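How to Move an Old Desktop to a New Hard Drive Without Losing Your Files

By Kęstutis Dzene
Updated May 20, 2024

This guide covers copying everything from one desktop drive to another, then swapping the drives. It assumes a Windows desktop with a spare drive connection. I wrote it after moving the machines at the Listham library annex, which were all different ages and had been looked after by different people.

Set aside an evening. The hands-on work is short, but the copy can run for hours.

What you need

A new drive at least as large as the space used on the old one
A USB drive dock or adapter
A Phillips screwdriver
An external backup disk
Cloning software (I use Setisano; any program that copies a whole disk will do)

Step 1. Check how much space is in use

Open File Explorer, right-click the C: drive and choose Properties. Write down the used space. The largest machine I worked on had 897 GB in use, so a 1 TB drive would have been full again within months. I bought 2 TB.

Empty the Recycle Bin and the Downloads folder before you go further. On one computer this cleared 46 GB.

Step 2. Back up first

Copy your documents, photos and mail to the external disk. Do this even though you are about to clone the whole drive. If you pick the wrong target disk in Step 4, the clone will overwrite the good copy, and the external disk is all you will have.

Open a few of the backed-up files to check them. Then unplug the external disk and put it in another room.

Step 3. Connect the new drive

Handle any drive by its sides. Before you touch one, touch a bare metal part of the computer case. Some drives come in a plastic carrier or tray, and if your case has a bay made for that carrier, leave it on.
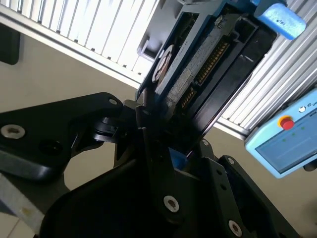

A hard drive in a blue tray, label side showing.

Put the new drive in the dock, plug the dock into the computer and turn it on. Windows may ask to initialize the disk. Choose GPT unless the old drive uses MBR. You can check this in Disk Management by right-clicking the old disk and opening the Volumes tab under Properties.

Do not move the dock while it is running.

Step 4. Clone the drive

Close every other program. In the cloning software, set the old drive as the source and the new drive as the target. Read both names and sizes twice.

Turn off sleep mode under Power Options, or the computer may stop halfway through. Start the clone and leave it alone. A log that lists a handful of read errors means the old drive is wearing out. One of mine listed 2797 of them, and for that computer I installed Windows fresh and restored the files from the backup.

Step 5. Swap the drives

Shut down, switch off the power supply and pull the cord. Hold the power button for ten seconds. Open the side panel and find the old drive.

Unplug the data cable and the power cable from it, remove the screws, and slide it out. Fit the new one in the same place, with the same cables. Leave the processor and the memory alone. They have no part in this job, and a memory module that has been bumped partly out of its slot can stop the computer from starting.
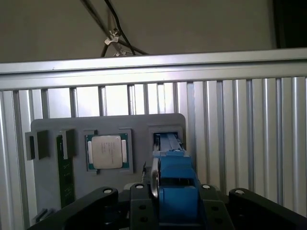 Memory module on the left, processor in the center.

Put the panel back on before you reconnect the power.

Step 6. Start up and check

The computer should start as it did before. If you see "No boot device," go into the BIOS setup and move the new drive to the top of the boot order.

If the new drive shows unused space at the end, open Disk Management, right-click the C: partition and choose Extend Volume. If the option is gray, a recovery partition is in the way and you will need a partition tool to move it.

Step 7. Keep the old drive for a while

Label it with the date and the name of the computer, and store it somewhere dry. I keep mine until September and then wipe them. Quick formatting does not remove the files, so use the full erase option before giving a drive away.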